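Verora (workshop robot)

Verora is a two-armed tabletop robot built in a shared workshop in Tonodden by Monique Picard and Yiran Tang. It sorts toy building bricks by colour, a task its makers describe as "tidying" and other members of the workshop describe in different terms. It was first switched on in November and entered the workshop's register of projects on January 27, 2020.

Construction

The arms have white links and black joints, and stand on metal plates at the front of a white work surface. Each ends in a black gripper. Purple cable runs along both arms in generous loops, a matter on which Picard and Tang are understood to differ. The control program, Joly, was written by Tang over 48 evenings and runs to 2596 lines, of which some 70 are comments, mostly addressed to Picard.
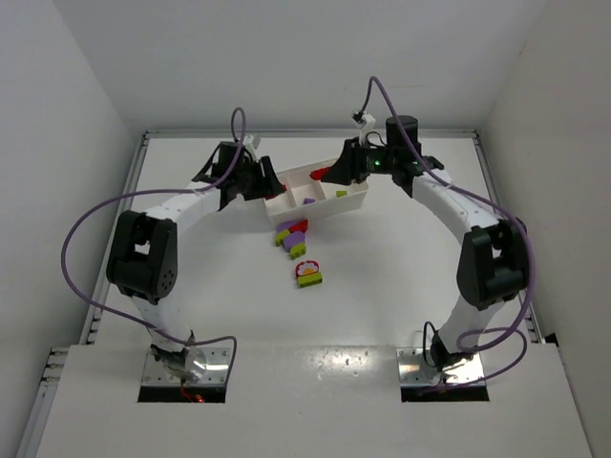 Sorting task

Red, purple and lime-green pieces are to be placed in a shallow white tray, one colour to each compartment. Both arms may reach into the tray, and the rules for which of them gives way take up most of Joly. An earlier version, Grurnley, had no such rules and was retired after 12 days.
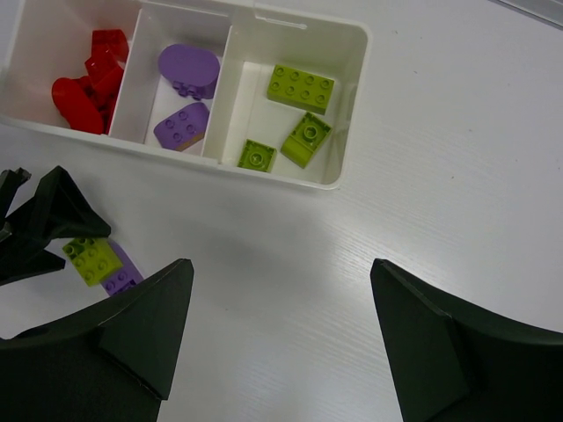
Red, purple and lime-green bricks in their compartments, with two more on the table, seen from between the gripper fingers.

See also
Grurnley
Tonodden shared workshop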